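Mesh bags: why some bags are full of holes

Most bags are made to keep things in and keep everything else out. A mesh bag does only half of that job. It keeps things in, but it lets air and water go straight through.

You may have one at home already. People use them for washing socks, carrying swimming things, storing onions or keeping small toys together.

What is mesh?

Mesh is any material with a pattern of gaps in it. A garden fence can be mesh, and so can a tea strainer. When mesh is made of cloth, the gaps are usually very small and they are spaced out evenly.

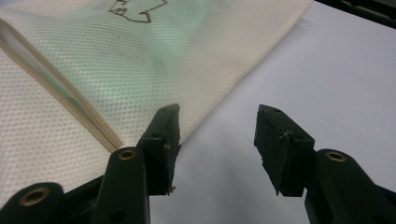 Cloth can be made in two main ways. Woven cloth has threads going over and under each other, like the strips in a paper mat. Knitted cloth is made of loops, and each loop is pulled through the one before it. To make a mesh, a knitting machine leaves gaps between the loops in a set pattern. Look closely at the cream fabric and you can find its tiny round holes, set out in a regular grid like the cells of a honeycomb. Knitted cloth bends easily, so it can be folded over on itself without snapping or cracking.

Why the holes matter

Think about a wet swimming costume. If you put it in a plastic bag and tie the top, the water has nowhere to go. The next day it is still wet and it smells. In a mesh bag, the water drips out and the air gets in, so the costume starts to dry.

The size of the holes matters too. A bag for footballs can have holes as big as your hand. A bag for doll's clothes needs very small ones, or a tiny sock could slip out.

How a zip shuts

Some mesh bags have a drawstring and some have a zip. A zip has two rows of teeth that face each other. The slider is the part that moves. Inside it is a channel shaped like a letter Y. When you pull the slider one way, it pushes the two rows together and the teeth lock. When you pull it back, a small wedge inside the slider parts them again.

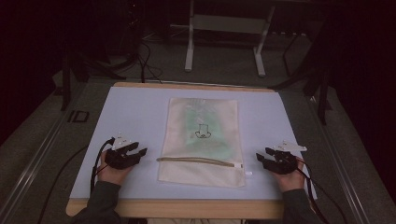 The pull is the little tab you hold. It is there to give your fingers something to grip, as the slider itself is small and hard to hold.

Try it yourself

You need a mesh bag, a plastic bag and 2 wet flannels. Ask a grown-up before you start.

Put one flannel in each bag and close them both. Hang them side by side over the bath and leave them for 12 hours. Then feel each flannel. Which one is drier? Write down what you find - a drawing is fine too.

Words to know

Mesh: material with a pattern of gaps in it.
Slider: the part of a zip that moves along the teeth.
Woven: made with threads that go over and under each other.

Written by Syafiqah Sopacua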